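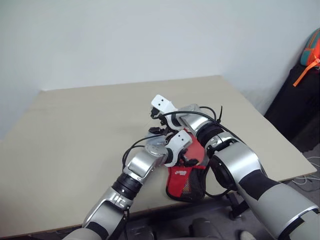

I have quit journaling four times. I own the evidence, a stack of notebooks with beautiful first pages and nothing after page nine.

So when I decided in February that I was going to learn to finish things, I set the bar embarrassingly low. One thing a day had to get finished. It could be a letter, a library book, the jar of mustard with a quarter inch left in it. I wrote each one on the back of an old train schedule from Brullville and stuck it to the fridge, and I kept going for 42 days.

The first week was fun! I mailed a birthday card that had been in my bag since the fall, sewed a button on my good coat, and closed a savings account at a bank I don't even live near anymore (it had 13 dollars in it, so dinner was on me). By the second week the easy stuff was gone and I was staring at the real pile — the online Italian course, the half-painted hallway, the apology I owed a friend in Brusgate.

I did the hallway first, because of course I did. Paint doesn't talk back.
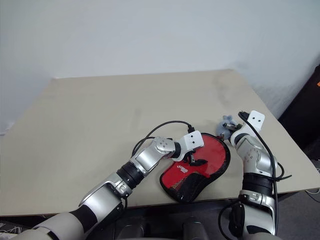

The apology took me until day 30. I'd been drafting it in my head for so long that I had a speech ready, with sections. When I finally called, I got maybe two sentences into it before she started telling me about her knee. We talked for an hour. I still think she deserved the speech, and I may send it yet.

What surprised me most was how many things I finished by dropping them. I canceled the Italian course at lesson six and wrote it on the train schedule like anything else. At first that felt like cheating. Then I noticed I'd stopped thinking about it in the shower, and I had been thinking about that course in the shower for roughly two years.

I did miss a day. I was at the Skirkotel for my cousin's wedding, I ate too much cake, and I fell asleep in my shoes. The old me would have thrown the whole list out the next morning. I left a blank line and finished a crossword at breakfast.

The schedule is full now, front and back. I've started on an envelope.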